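Workshop notebook, Mokitdale bench
February, started writing a little after 4 in the afternoon

Well, the indigo vat is alive again, and I am going to put down everything I did while it is fresh, because the last time I brought one back from the dead I wrote "fed it, warmed it, fine now" and that was no help to anyone, least of all me.

When I came in this morning the surface was flat and dull, no coppery skin at all, and the liquid under it had gone from that nice yellow-green to a sort of tired blue. It smelled of not much. Cleiton had dipped two test strips before he left last night and pinned them over the sink for me (bless him), and both came out the color of old dishwater. The pH strip said a little over 9, lower than I like for a fructose vat, and the liquid was barely warm. I think the heater got switched off when we moved the ironing table. I am not pointing fingers, it may very well have been me.

So I warmed it slowly, with the lid on, and left it alone through a whole pot of coffee. Then a spoon of lime, stirred down the side and around so as not to beat air into it, and a good handful of fructose dissolved in hot water first. I used to throw the fructose in dry and it would sit on the bottom in a lump and sulk. Dissolve it! By lunch there was a bronze patch in the middle the size of a saucer, and by 2 it had spread nearly to the sides and the flower was standing up in the center, dark and foamy, just as pretty as you please.

Test dips on the leftover cotton from the Ulalum order, three minutes each, ten minutes to air in between. One dip gives a soft sky color. Three gives the blue I would call Halvorsen blue, after the curtains we did for the Halvorsen place, which is still the one everybody asks for. I stopped at five dips, which is as dark as I want to go before the vat has had a proper night's rest. Strips are stapled on the facing page, lightest at the top. Please don't unpin them to match against the window and then put them back in a different order, I beg you.

Now, the weights, for Lucimara, who asked. The dry cotton going in next is 1767 grams altogether, and that is too much for one day on a vat that was asleep this morning. I have split it. The first lot is 644 grams, all the narrow pieces, scoured and rinsed and waiting in the blue tub. Next is 900 or so, the wide pieces, and those should wait until the vat has been fed again. Whatever is left over can go in at the tail end, when the color is weak, and we will sell it as pale and be glad of it. 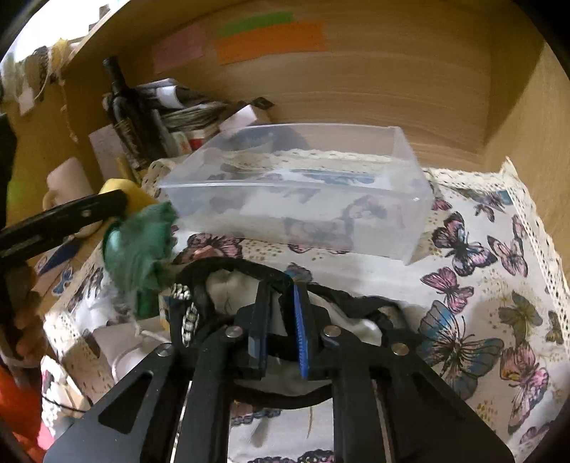 Butterfly cloth with the cream lace edging, clear box on top.

About scouring, while I am on the subject, I have changed my mind. I have always been a bit lazy with cloth sold as ready to dye, and I ran one piece straight from the bolt next to one that had simmered for an hour with soda ash. The straight one took the blue in clouds, with a pale streak along the fold. The simmered one was even all over, and the water it left behind was as brown as tea. So everything gets simmered from now on, even if the label promises the moon, and even if it means the big pot is busy all morning and we eat our soup cold.

Cleiton wants to try a resist with rice paste on the narrow pieces. I am all for it, but we found last year that the paste goes soft after the third dip, and then you get a fuzzy edge where you wanted a sharp one. His idea is to add a little more bran and let it dry for two full days by the stove. I said yes to 8 pieces and no more until we see. If the edges hold I will happily eat my words, and I told him so.

The Lidotero soda ash is nearly gone. There is another bag behind the buckets, opened but rolled down tight, so finish that one before ordering. We do need lime, and gloves in the small size, the long ones that come up past the wrist. My left cuff is blue again and I have stopped pretending it will wash out.

Left the vat at 5:30 with the lid on, heater on low, pH back up between 10 and 11. Whoever is first in, please look before you stir. If the skin is coppery, skim the flower into the jar and go ahead with the narrow pieces. If it has gone flat, warm it up and give it an hour before you add anything, and come find me.

Still to do: rinse the stir stick, write up the Ulalum labels, ask Lucimara if she has my good tongs.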